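The Gumham Ferry

My grandmother left me a boat and 222 jars of plum jam, and I only wanted the jam.

The boat was the old Gumham ferry, which had stopped running the year I was born. She'd bought it at auction for 2,965 dollars and never told a soul, and then it sat behind her barn under a tarp with blackberries growing through the rail. I figured I'd sell it for scrap. I drove up in April with a trailer hitch and a bad attitude, and I had the number of a guy in Dalisby who paid cash.

Well, he didn't show. I waited all afternoon, ate jam off a spoon, and got bored enough to climb aboard. The wheelhouse smelled like pennies and wet dog. There was a ticket box bolted to the wall, and inside it was a notebook in her handwriting (tiny, slanted, impossible) with a list of every crossing she'd ever made. 1,746 of them! My grandmother hated water. She wouldn't even take baths.

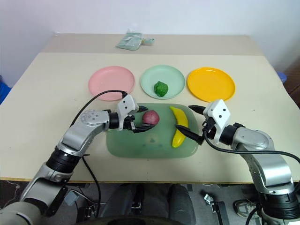 I read that notebook until it got too dark to see. She'd put down the weather, the fare, and what she ate, which was mostly egg sandwiches. Every Tuesday and every Saturday, over to the Azar side and back again on the last boat. She never wrote down why. Only the letter M, over and over, next to the good days - and there were a lot of good days.

My grandfather's name started with an H, in case you're wondering. I sure was.

The guy from Dalisby called at nine that night, very sorry, flat tire, could he come in the morning? I told him the boat was gone. Then I sat there in the dark with my feet up on the wheel and felt pretty pleased with myself for somebody who now owned a ferry with a hole in it.

It took me all summer to patch the hole. The first time I got her across, I tied up on the Azar side, unwrapped an egg sandwich, and waited to see who'd come down to the dock.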